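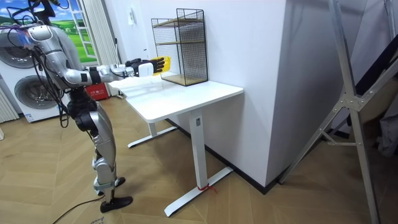
4.2 Booking lead time and room allocation

The bookings at Clamville were taken from the paper ledgers of the former mill and, for later seasons, from the Codevby reservation system. After removal of duplicates and provisional holds, 2640 records remained. Each record gives the date of the first inquiry, the date of the event, the room or lawn requested, the number of guests, and the room finally used. Ceremonies and receptions held on the same day by the same party were treated as one event.

Lead time was measured in whole weeks from first inquiry to event. Benkirane and Helmy measured it from the signing of the contract, so their values are shorter than ours and the two sets should not be compared directly. Outdoor ceremonies were booked earlier than indoor ones in every season, and the gap was widest for October dates. Weekday events showed no clear pattern – most were small, and many were booked by firms with a standing agreement.
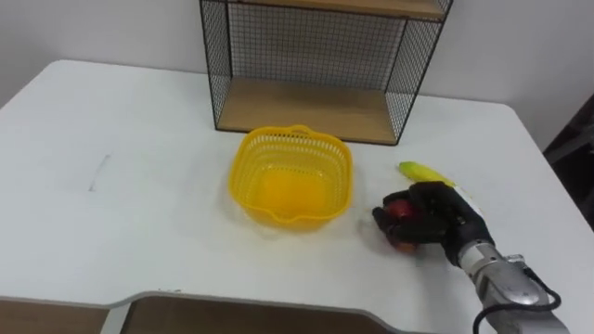

Figure 3. White table with a black wire-mesh shelf unit at the back.

Room changes were coded separately. A change was counted only when the party moved to a different room after paying a deposit; changes in the layout of the same room were left out. Parties of over 1000 guests were excluded, as the site can hold them only by joining the hall and the lawn under one contract. Of the remaining events, those with a lead time of less than 15 weeks were moved more often than the rest. Bensaid reports the same direction of effect for the Mertens barn, where the owner assigns rooms by hand.

The two sites differ in how they handle weather. At Clamville the indoor hall is held in reserve for each lawn ceremony until nine days before the event, then released. At Mertens no reserve is kept, and the party rents a tent on its own account. The reserve rule lowers the number of late moves but leaves the hall unsold on dates when demand is high. We did not try to price this loss, as hall rates before the change of ownership were not recorded in a consistent form.
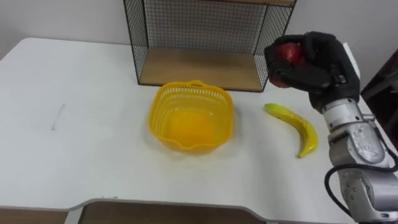
4.3 Guest numbers and final payment

Final guest numbers were compared with the estimate given at first inquiry. Where the ledger showed a range, the midpoint was used.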